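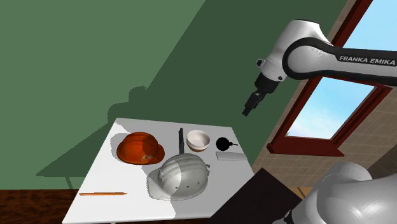 Planska Data Services: Support Ticket
Subject: Missing dust opacity values in Mars orbiter archive
Submitted by: Saulius Kivi, Bilgin Observatory
Priority: Normal
Status: Resolved

Problem reported
The requester downloaded the March set of daily dust opacity maps for the southern hemisphere. When the maps were opened in Gelex, 13 of them showed a blank band south of the Hellas basin. The same maps display correctly in the archive's online preview. The requester asked whether the source observations are incomplete.

Initial review, 9:40 a.m.
Support downloaded the listed files and confirmed the blank band. File sizes and checksums match the archive copies. The download was therefore ruled out as the cause.

Second review, 2:15 p.m.
The affected maps were processed with version 2 of the Mostel calibration table. This version marks low-confidence values with a separate flag. Gelex reads that flag as "no data" and leaves the area blank. The online preview ignores the flag and draws the values as usual. The source observations are complete.

Action taken
The requester was asked to open Import Settings in Gelex, set "Quality flags" to "Keep all," and reload the maps. Users who apply this setting should note that values near the edge of the polar cap carry a larger error, roughly 37 percent in the worst cells, and should not be used for storm tracking without further checks.

Requester reply
Mr. Kivi reported that all of the maps now load in full. He asked that the flag be described in the archive's user guide. The request has been forwarded to the documentation group under a separate ticket.

Ticket closed by Support.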